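Suture practice bench, end-of-term safety check
Checked by Eleri Lloyd, comments for Carys Ruddock
20th December

Carys, I've written more than the boxes allow, as usual, so please bear with me and get yourself a coffee before you start. Anything left unticked is waiting on you or on the January order.

## Pads

- [x] Pads stored flat, lids on
- [x] Surface checked for tears away from the cut line
- [ ] Old pads thrown out

*Comment:* The Castimard pads have held up so nicely this term! I did find a couple at the back of the cupboard from August that I'd call tired, and I didn't have the heart to bin them without asking you. Please write the opening date on the lid in marker, big enough that I can read it without my glasses.

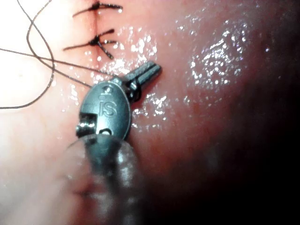 It would also help to have a clean tray under each one, as the bench top gets slippery so quickly and we've all had that moment of chasing a pad with an elbow.

## Needles and thread

- [x] Needle count at start matches count at end (29 out, 29 back)
- [x] Sharps box less than three-quarters full
- [x] Thread tails picked up from bench and floor
- [ ] Spare sharps box on the shelf

*Comment:* I counted the needles twice and then once more for luck — all there, which made my afternoon. We have about 500 left in the Jollavik carton, so there's no rush to reorder, but the spare sharps box really does need replacing before anyone starts again. A needle that's set down should stay on the pad where everyone can see it, never on a towel.

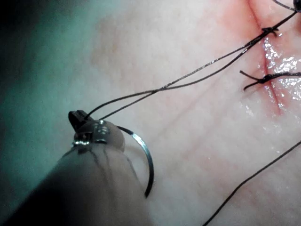 *Curved needle and black thread over a practice pad.*

- [x] Thread packs in date
- [x] Tails trimmed short after each knot

*Comment:* Black thread only from now on, please. The pale sort was pretty, but I spent half of August hunting for bits of it on the floor.

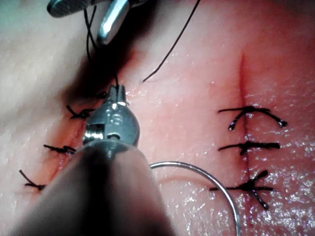 ## Lighting and bench

- [x] Lamp arm tight, cord off the floor
- [x] Gloves in all sizes
- [ ] Glare checked from a seated position

*Comment:* The Lodow lamp is a good, strong one, and I'm fond of it, but a damp pad throws back a lot of sparkle, and a bright needle can be hard to pick out against it.
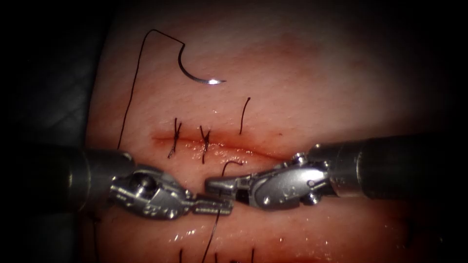

I'd try turning the lamp down a notch and see how people get on. The Jang stool still has its wobble, so I've put tape across the seat and pushed it under the window.

Next check is yours, Carys. The blank sheets are in the top drawer, under the glove boxes.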